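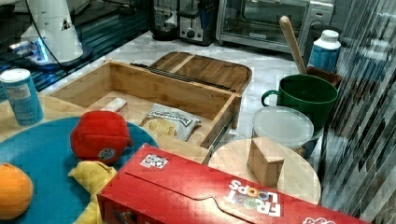
Ivier Kitchen Chores, release 3

Hi, and thanks for stopping by! This is the data card for the kitchen part of the Ivier chores set. I've written it the way I'd explain it to somebody leaning over my shoulder, so if you want tables of sensor specs, go look in the docs folder. They're all in there and they're very dry.

What's in it

400 episodes of an arm doing small kitchen jobs on a counter. Picking things up, putting them down somewhere else, opening and closing lids, clearing a plate, putting snacks away in a box. Every episode comes with a one-line instruction in plain English, the arm's joint readings, and a yes/no for whether the job got done. I did the yes/no labels myself over one long rainy stretch in April, then did them all again because I'd changed my mind about what "done" means.

What "done" means

So, my rule now: if you'd walk up to the counter afterward and not feel the need to fix anything, it's done. A mug on its side is a fail even if it ended up in the right spot. A lid that's on crooked is a fail too. I know some people would score these more kindly, and the older labels are still in the folder called labels_old if you'd like to do that.

Why mix toys with real groceries?

I get this one a lot. Plush fruit is forgiving -- you can squash it 1000 times and it's still a banana. A bag of chips is not forgiving at all. I wanted both in the same set so you can see how much of your nice score comes from the soft stuff. Please report the two groups separately! There's a column for it (soft_toy, true or false).

Can machines do this yet?

Sort of? My baseline is a small model I call Bunow, and it's pretty decent at plain pick and place with one object and some space around it. Once things are leaning on each other it gets confused. A cereal box lying flat is harder than you'd think, being wider than the gripper wants to open, so it has to be taken by the thin side or nudged along first. Bunow likes to go for the middle of the big face every single time and just sort of pats it. Hinged lids are its other weak spot.

For real housework I'd say we're a long way off. I can clear a counter while talking on the phone, and the arm needs a good long think about a cutting board. But compared with release 2 it's a lot better, and I'm more hopeful than I was.

Known problems

Shiny things (toaster fronts, glass) throw off the depth readings. Don't trust depth near them.
7 episodes have the wrong instruction text. They're listed in errata.txt and I'll fix them when I get to it.
It's all one style of kitchen. If you train on this and try it in a garage, good luck.
There's no running water, no knives and no heat anywhere in the set.

Splits

Train, val and test are split by object layout, so a layout in test never shows up in train. If you shuffle everything together your numbers will look great and mean very little. The Hollmann loader keeps the splits straight for you, and the Gindon one doesn't yet, so watch out there.

Using it

Free for research and for messing around at home. If you write something up, a link back is plenty. Found a bad label? Open an issue with the episode number and tell me what you think it should be -- I do read them, slowly.

Last updated August 2018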